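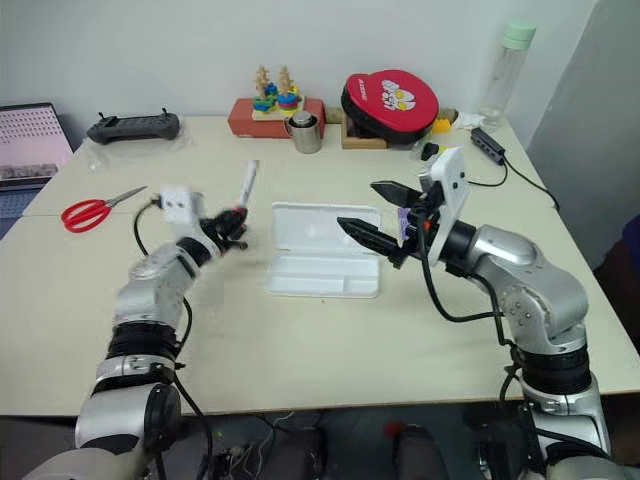

Rimgate releases the Tudis desk case for schools and home offices

MEDIA RELEASE
June 2022

Stationery supplier Rimgate has released the Tudis desk case, a flat plastic case with a hinged lid and a divided tray, for primary and secondary schools, libraries and home offices. It is available now through Rimgate's school supply catalogue and from independent stationers.

The Tudis case opens flat on the desk. The lid folds right back on its hinge and rests behind the tray, so both halves sit level. The tray has two compartments. The long one takes pens, pencils and a short ruler. The smaller one, at the end, is for an eraser, a sharpener, paper clips or spare staples. Corners are rounded inside and out, and there is no fabric lining, so the case can be wiped out with a damp cloth at the end of term.

Rimgate began work on the product after schools told the company that zippered pencil cases were hard to keep clean and hard to check at pack-up time.

"Teachers wanted to be able to look at a desk and see whether everything was back in," said Keisha Tillman, product manager at Rimgate. "With a soft case you have to tip it out. We went for a shallow tray with the lid out of the way, and left it plain so that schools can put their own name labels on it."

The case was trialled in April by 300 students at 17 schools. Each class used the cases for four weeks and teachers filled in a short form at the end of each week. Two changes were made as a result. The divider was moved to make the small compartment wide enough for a standard glue stick lying down, and the catch was loosened slightly so that younger students could open it without help.

Lowri Jenkins teaches a combined Year 3 and 4 class that took part in the trial. Her students kept the cases on their tables during lessons and stacked them on a shelf overnight.

"Pack-up got shorter," Ms Jenkins said. "Pens go in the long side, small things go in the short side, and the lid won't shut if something is sticking out. We did find that scissors are better kept in a tub on the table. I'd tell other teachers that before they order."

Rimgate agrees with that advice. The tray is sized for writing tools, and full-sized scissors with looped handles should be stored separately. A deeper model that will hold scissors and a calculator is in development under the name Tudis Plus. No release date has been set.

The plain lid also suits offices and sewing rooms, where the first retail customers have been using the case for markers, seam rippers and tailor's chalk. Heledd Wynne, who manages retail accounts for Rimgate, said stationers had asked for single units as well as class sets.

"Some of our stockists sell one case at a time to people working from the dining table," Ms Wynne said. "They want to clear their things away before dinner. We have packed the retail version singly for that reason. It is the same case."

Ordering and pack sizes

The Tudis desk case is sold in white only for the first production run. Further colours will be considered once school orders for next year are in.

Single case, retail packed: from stationers
Class carton: 50 cases, with a sheet of blank name labels
School carton: 600 cases, delivered on one pallet

Replacement lids are not sold separately. Cases that arrive cracked or with a faulty hinge will be replaced free of charge if reported within one month of delivery. Schools should keep the carton label, as the batch code printed on it is needed for a claim.

Care

Wash by hand in warm soapy water and dry with the lid open. Do not put the case in a dishwasher or leave it on a car dashboard. Whiteboard marker can be removed from the lid with a dry cloth. Permanent marker may leave a stain.

Samples

Schools and stockists may request one sample case before ordering. Samples are posted at no cost within Australia and do not need to be returned. Requests should include the name of the school or business, a street address and a daytime phone number.

About Rimgate

Rimgate supplies desk and classroom storage to schools, libraries and stationers. Its range includes the Muli book tub and the Zavetholm paper tray.

Media contact: Mali Prydderch, Communications, Rimgate

Product samples are available to media on request.

ENDS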